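Dutgate Town Hall: safety and access checklist for the candidates' debate
Completed by Honeylyn Manalastas. Second check by Florante Buenaventura. Comments are as written on the walk round, tidied for spelling.

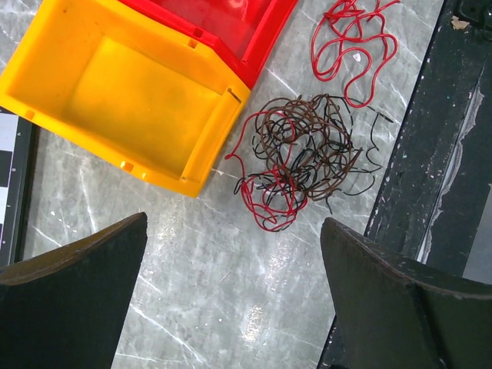 Section A: Outside and arrival

A1. Main entrance clear and door opens fully
Result: OK
Comment: Left-hand leaf sticks a little at the bottom but opens all the way. The bolt on the right-hand leaf must be drawn back before the public arrive. It was still shot when we got there.

A2. Step-free route from the street to the debating hall
Result: Action needed
Comment: The ramp on the Endeo Street side is sound and the handrail is firm. There is no sign on the main steps pointing to it. Sign to go at the foot of the steps where someone in a wheelchair can read it, and a second one on the corner.

A3. Outside lighting
Result: Action needed
Comment: Checked after dark. The lamp over the ramp is out. The others work. Reported to the town hall office, who said it would be done before the debate. Check again.

A4. Space for party supporters and leafleting
Result: OK
Comment: Agreed with all the campaigns that leafleting stays on the pavement, clear of the doors and the ramp. No placards on poles inside. The Umali campaign asked for a table outside and was told the same rule applies to everyone, so no tables.

A5. Queue
Result: OK
Comment: Queue to run along the railings towards the library and not across the car park entrance. Last time people stood in the road.

Section B: Fire and evacuation

B1. Fire exits unlocked and clear
Result: Action needed
Comment: Exit 3, behind the platform, had stacked chairs in front of it. Moved while we were there, but they will come back unless someone tells the dance class. All other exits clear. Florante pushed every bar himself.

B2. Exit signs lit
Result: OK

B3. Extinguishers in place and in date
Result: OK
Comment: The one by the kitchen hatch is hanging from its bracket at a slant. In date and the pin is in. Office asked to refix the bracket.

B4. Alarm tested
Result: OK
Comment: Test heard in the hall, the foyer, the gallery and both toilets. Faint in the small meeting room when the door is shut. Candidates will be waiting in that room, so a steward is to be posted outside it.

B5. Evacuation announcement written and given to the chair
Result: Action needed
Comment: The draft is too long. It should say where the exits are, where to meet, and not to use the lift. The chair wants to make the announcement after the opening remarks. We have asked for it to come first.

B6. Help for people who cannot use stairs
Result: OK
Comment: Gallery closed to anyone who would need help getting down. Wheelchair spaces are all on the ground floor. Evacuation chair on the landing unfolded and folded again without trouble.

B7. Maximum number for the hall displayed and known to door stewards
Result: Action needed
Comment: The notice is there but it is behind the coat rail. Move the rail. Stewards to use clickers on the door. Campaign staff and press count towards the total, which was not understood by everyone on our last call.

Section C: Platform and seating

C1. Platform stable, edges marked
Result: Action needed
Comment: Stable. The white tape on the front edge has worn through in the middle and should be replaced along the whole length. Patching it looks untidy and lifts.

C2. Steps to platform have a handrail
Result: OK
Comment: Right-hand side only. All candidates to go up on that side. The left-hand steps are to be closed off with a rope.

C3. Lecterns and chairs
Result: OK
Comment: There will be 5 lecterns, in the order drawn by lot. Each one rocked by hand and none moved. One candidate has asked to sit throughout. A chair and a low table will be provided, and the microphone will be set for that height beforehand. The chair should offer seats to all candidates so that one person is not singled out.

C4. Gap between platform and front row
Result: Action needed
Comment: Too narrow as laid out. Take away the first row. This loses some reserved seats and the campaigns need to be told before they give them out.

C5. Aisles
Result: OK
Comment: Wide enough with the chairs as they are now. Chairs to be clipped together. The clips are in the cupboard under the gallery stairs, key from the office.

C6. Seats kept for people with hearing or sight loss
Result: OK
Comment: On the side nearest the interpreter. Paper signs on the seats kept blowing off when the doors were open, so tie them on.

Section D: Electrical, sound and broadcast

D1. Portable equipment tested and labelled
Result: Action needed
Comment: House equipment all labelled. Plotine, who are doing the sound and the live stream, have not yet sent their test records. Honeylyn has asked twice. No records, no plugging in.

D2. Cables
Result: Action needed
Comment: The planned route from the sound desk crosses the centre aisle. We have asked for it to go round by the wall. If it has to cross anywhere, it must be under a proper rubber cover, and tape alone is not enough.

D3. Stands and lights
Result: Not checked
Comment: Not yet on site. To be checked when set up - sandbags on every stand, safety chains on anything overhead.

D4. Hearing loop
Result: OK
Comment: Works across the middle block. Weak at the back under the gallery. Put this on the seating plan so that people who use it can choose where to sit.

D5. Timing lights for candidates
Result: OK
Comment: Steady lights only, no flashing. The pensions section of the debate has longer answers than the rest, and the timer has been set for that separately. It was tried and it works.

Section E: Public order and conduct

E1. Stewards named and briefed
Result: Action needed
Comment: We have 6 and need 8. The plan leaves the gallery door and the candidates' corridor without anybody. Each campaign has offered its own people but stewards should not be party members, so the offer was turned down with thanks.

E2. Bag policy
Result: OK
Comment: Small bags only. Wording is on the ticket page. Medical bags and baby bags always allowed. Stewards look in bags at the door and do not put their hands in.

E3. Disruption
Result: OK
Comment: Feelings are strong over the retirement age and the closing of the benefits advice office, and some shouting should be expected. The chair gives one warning, then stops the debate until it is quiet. Stewards do not lay hands on anyone. If someone will not leave, the police are called.

E4. Separate way in and out for candidates
Result: OK
Comment: Through the yard door. Same door for all of them. Arrival times are spaced so that they are not all standing in the yard together.

E5. Questions from the floor
Result: Action needed
Comment: The handheld microphone must stay in the steward's hand. It is on a long lead at present and is a trip risk in the aisle. Ask Plotine for a radio one.

Section F: First aid and welfare

F1. First aider present throughout
Result: OK
Comment: Booked from doors opening until the hall is clear. Seat by the foyer doors.

F2. First aid box
Result: Action needed
Comment: No large dressings left and the eyewash is out of date. Defibrillator in the foyer shows ready.

F3. Drinking water
Result: OK
Comment: Jugs at the back of the hall, plastic cups. Keep water off the sound desk.

F4. Toilets, including accessible toilet
Result: Action needed
Comment: Red cord in the accessible toilet was tied up out of reach. Untied. Please check it again on the night, as it gets tied up by whoever mops.

F5. Heating and air
Result: OK
Comment: The hall gets stuffy when full. High windows on the Endeo Street side can be opened with the pole. Shut them before broadcast begins or the traffic will be heard.

Still open at the end of the walk round

Town hall office: ramp lamp, bracket by kitchen hatch, coat rail, chairs kept away from Exit 3.
Plotine: test records, cable route, radio microphone, stands and lights ready for checking.
Honeylyn: signs for the ramp, tape for the platform edge, first aid supplies, letter to the campaigns on the front row.
Florante: two more stewards, shorter evacuation announcement, red cord on the night.

A second walk round will be done once the sound and lighting are in. Anything in sections B or D still marked Action needed at that point goes to the chair, who decides if the doors open. Copies of this sheet go to all the campaigns and to the town hall office.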